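Dark Tops, White Boards: Questions of Surface at a Toy Sorting Bench

January 2021

The sorting bench at Lilomis is a plain wooden table with a top stained close to black. The designer who specified it for the toy reuse workshop had used pale tops on two earlier jobs and stopped after the second.

"A pale top shows every scuff, and people start cleaning the table when they should be sorting," the designer said. "On a dark top the scuffs go away and the toys stand out. Red, yellow, gold, all of it reads at once."

The stain came from Gebreyes and was applied in 2 coats, with a light sanding between them. The grain was left open enough to show. A filled grain would have given a flatter surface, but the designer considers the extra labor poor value on a work table. 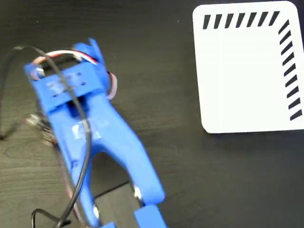

Gloss was the harder choice. The first test panel was finished with a full gloss topcoat and rejected the same day. "You got a reflection of the ceiling light right where you wanted to look for cracks. We went down to a low sheen. It still reflects some light, and I can live with that."

The white boards are a separate item. Each is a flat plate with rounded corners and black slanted stripes at the edge, and it lies loose on the table. At Lilomis, a toy goes on the board when it has passed inspection and stays on the bare wood until then. The designer resisted a painted zone for the same purpose. "Paint fixes the layout. A board you can pick up and move when the work changes."

The workshop handles 200 toys in a normal week, and small animal figures take the most time per piece.

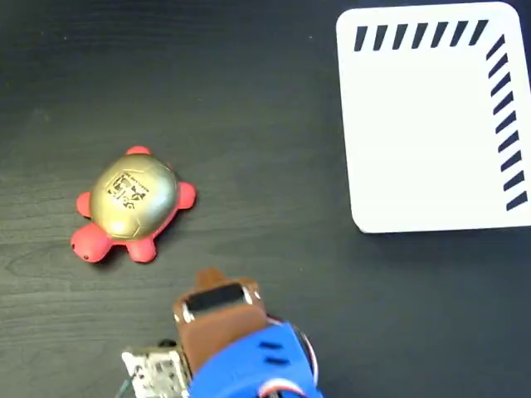

"Anything with a hard shell and soft legs is two materials, so it gets two checks," the designer said. "You look at the shell for chips and worn printing. Then you press the soft parts and look where they meet the shell. Dirt collects in that seam."

Metallic finishes are checked under side light, at a lamp angle of 60 degrees from vertical. Cleaning is done with a damp cloth only. Solvent wipes were dropped in November after they dulled the coating on several pieces. 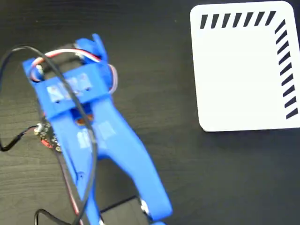 Asked about wear, the designer gave the topcoat supplier's rating as 3000 rub cycles and called it a number for comparing products. Corners and the front edge go first. The bench will be recoated there without stripping the whole top.

A second bench is planned for the Hovholm site with the same stain and the same boards. The height will change. "The first one is a little low for standing work. I drew it for chairs, and then they took the chairs out."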